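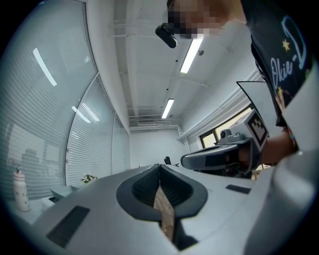

Participants wanted for a demonstration day at Rurer, Dundcombe

Rurer is looking for people to take part in its next demonstration day on 2022-10-29 at our offices in Dundcombe. You will use a pair of hand-held grippers to carry out short tasks at a table while your movements are recorded. The recordings are used to teach robot arms to do the same jobs. Visitors to the open day will be able to watch and ask questions.

Who can apply

Anyone aged 18 or over. You do not need a technical background and we would like to hear from people who have never touched a robot. You should be able to stand for up to an hour at a time and hold a tool in each hand. Left-handed people are very welcome, as we had too few at the July session.

What you will do

There are 4 sessions during the day and each participant takes part in one. A member of staff will show you how the grippers open and close and you can practise until you are comfortable. You will then be given a set of tasks, such as picking up small items, passing a part from one gripper to the other and putting things back where they came from. Some of the tasks are fiddly. Speed is not being measured, and you may stop for a rest whenever you like.

In the afternoon Bako will be showing its Trarkuton arm in the next room. Participants from any session can stay for this free of charge.

Payment

We pay 65 pounds for a completed session, by bank transfer within two weeks. If you have to leave early you will be paid for the part you have done. We cannot refund parking.

Recording and privacy

The cameras record the table and the space near it, so you may appear in some of the material. Faces are blurred before any recording leaves the building. You will be asked to sign a consent form on arrival, and a copy can be sent beforehand on request.

Getting here

The 162 bus stops opposite the main entrance. There is step-free access and a lift. Please wear short or close-fitting sleeves and leave rings and bracelets at home.

How to apply

Fill in the form on the Rurer website, giving your preferred session and a phone number. Quote reference 375. Places are given in order of application and we keep a reserve list.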